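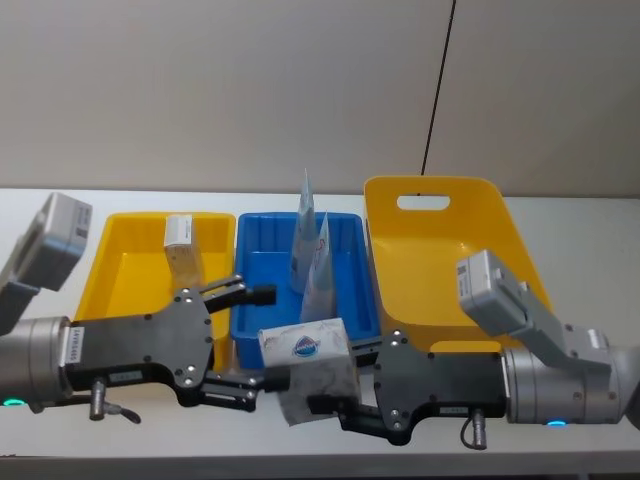
Bins on the bench

Ticket 221, Brodomau feeder meter. Load reads 2000 kW flat since Friday, Vitov dashboard agrees, utility bill doesnt.

1. Rebooted gateway. No change.

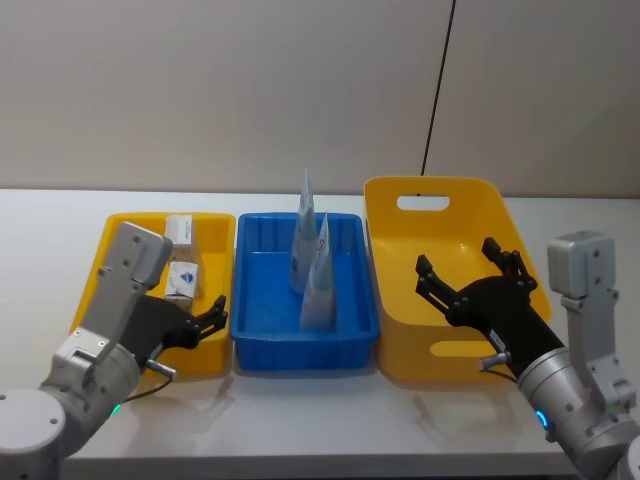

2. Swapped CT ratio to 4, per Wyss. Worse. Put back.

Polling now every 24 sec, still flat. 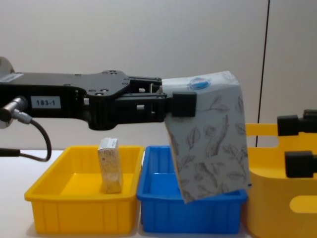 Label 183-1

Tirnness asking for export numbers, told them wait.
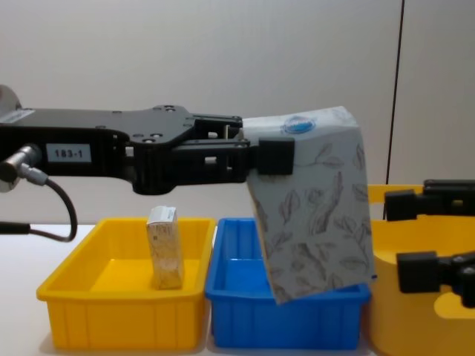

Meter register map is old version, prob the cause. Need the serial off teh panel. Want a plain black-on-white label on it like the 183-1 one. Still open.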